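Thread: Can a machine do the boring bench work yet?

rosalinda_mac
I run a small repair shop and my nephew swears I'll have a robot sorting and fitting parts by Christmas. Between the two of us we've got 128 drawers of pegs, pins and bushings, and I'd love to believe him. Has anyone here seen one do fiddly work and not just wave around?

afonso_c
Depends what you call fiddly! Picking a part up is mostly fine now. Getting it into a hole with a snug fit - that's where I stop believing the brochures.
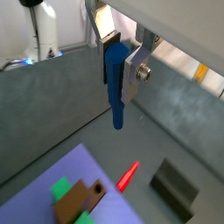 Blue peg in the fingers, red one still on the floor of the bin.

rosalinda_mac
See, that looks like my bench, only tidier. My hands do that while I'm on the phone.

unnur_l
Your hands have had years of practice though. I priced a setup from Hirvonen in March and the gripper alone was $2,144, so for me it's a no. I'd rather pay a kid for the afternoon and buy him lunch (he also sweeps, which the gripper won't).

halfdan_h
Disagree with Unnur. If you fit the same part all day, it doesn't matter that the thing is slow. We ran one for 9 weeks at Priltado and I got my evenings back. Folding towels at home, sure, forget it. My wife asked me about the dishwasher and I changed the subject.

afonso_c
Same part all day, okay. Rosalinda has 128 drawers, Halfdan! She'd be teaching it new parts till she retires.

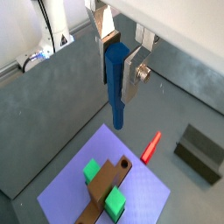

Does a peg with flat sides need to be turned the right way before it goes in?
If the hole is cut to match the flats, it has to be lined up first, and a round one in a round hole skips that step.

halfdan_h
Fair. So start with the round stuff, Rosalinda, eight drawers or so, and leave the rest to your nephew.

rosalinda_mac
He's going to hate that. I'll ask him tonight.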